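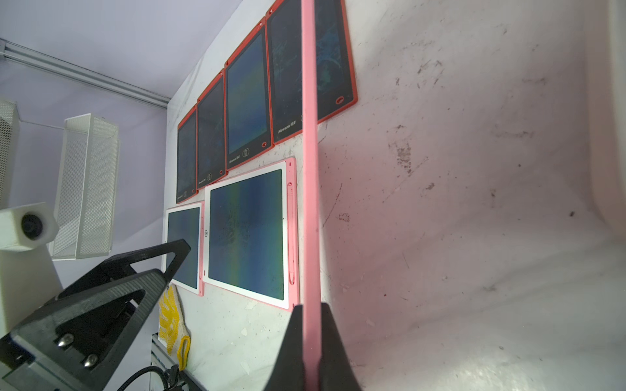 Ticket 191: Label printer drops jobs after sleep
Site: Clatham stockroom
Status: Closed

Jobs sent after roughly 18 minutes idle stay in the queue. Power cycling clears them. Driver reinstalled, no change.

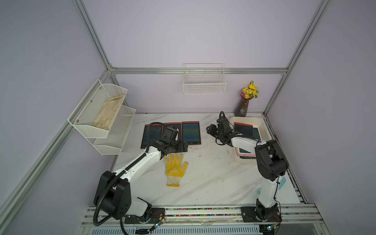

Printer log shows the network lease expiring during sleep and not renewing on wake. Reserved a fixed address and set the sleep timer to off. Test label used the stock line for writing tablets, red frame, dark screen, as on the tabletop in the picture – printed at first attempt. Queue left running overnight.

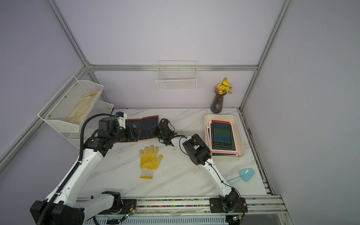

Updated by Narendra Rawat, 6:80 queue desk

Sent 80 labels in one batch, all printed. Left the printer idle through lunch and sent one more, no delay. Fixed address added to the site sheet. Reopen if the fault returns after the December firmware.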